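Widdale Countertop Utensil Caddy, Gray
By Halvorsen Kitchen Goods

Home / Kitchen / Counter Storage / Utensil Holders

If your cooking tools live in a drawer, you know the little wrestling match that happens every evening around six o'clock. The whisk has hooked itself through something, the drawer opens two inches and stops, and meanwhile the onions are getting darker by the minute. We had that drawer too (for years, and we sell kitchen things for a living!), so when we sat down to draw up the Widdale caddy we started with the tools we reach for every single day and worked outward from there.

The Widdale is a gray utensil holder with a tall compartment at each side and an open space between them, all tied together low down by a thin wire that bends gently across the front. It stands on the counter next to the stove and keeps your long-handled tools upright with their heads well above the rim, so you can see what you're grabbing. A spatula, a basting brush and a whisk will share one side quite happily, and then you still have the other side for the big spoon or ladle that always seems to want a place to itself.
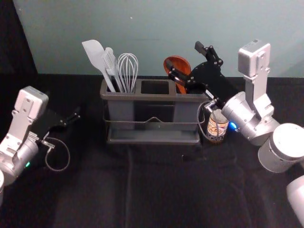
Does the caddy come apart for washing?
Each of the tall compartments lifts straight up and out of the holder, and both can go on the top rack of the dishwasher. Wipe the wire and the outer part with a soft, damp cloth and a drop of dish soap, and dry them before you put everything back together.

A word about the middle. The first samples we made had a third cup there, and the testers in our own kitchens kept filling it with pens, coupons and takeout chopsticks until there was no getting at anything. So we left it open. Some of our customers stand a folded dish towel in the gap, others a box of matches or a short jar of salt, and plenty of people leave it just as it is and enjoy the bit of breathing room. If you love a full row of cups, our Fimis caddy has three matching ones and sits in the same section of the shop.

Choosing what goes where is really up to you, but we do have a few habits we're fond of. Put wide, flat heads toward the outside and let them lean away from the rest. Whisks like the inner corner, where the loops won't catch on a brush. Wooden pieces do best with a little air around them, so towel them off well after washing and give them the roomier side, especially if you've just oiled them. And if you keep a bottle of dressing or sauce by the stove, the caddy tucks in close beside it without hogging the counter.

We pack the Widdale in a plain cardboard box with paper padding, and it arrives put together, so all you need to do is take it out, give it a quick rinse and drop your tools in. The utensils are sold separately. Our Daniveo tool set in light gray was made with this holder in mind, but anything with a decent length of handle will do fine, including that old spoon you'd never dream of replacing.
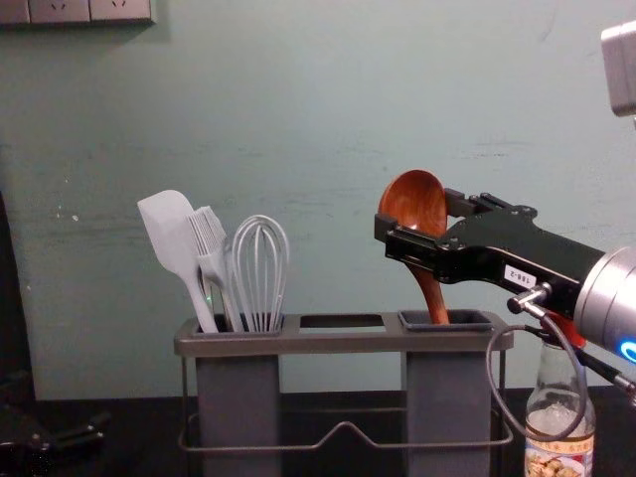 Widdale caddy in gray, with a wooden ladle at the right-hand compartment. Utensils not included.

Details
Color: gray
Compartments: 2, removable
Center: open
Weight it will hold: up to 3000 grams of tools, shared between the two sides
Care: compartments top rack, remaining parts by hand
Not for use on a hot burner or in the oven

Availability
The first run of 300 went faster than we'd dared hope, and we're grateful to everyone who wrote in and asked to be put on the list. The second run came into the warehouse in June and is ready to ship. Orders go out on weekdays, and if you're buying one as a gift, leave us a note at checkout and we'll tuck in a card and leave the packing slip out of the box.

Replacement compartments can be ordered singly from the Spare Parts page.

Page updated Monday, November 14, 2022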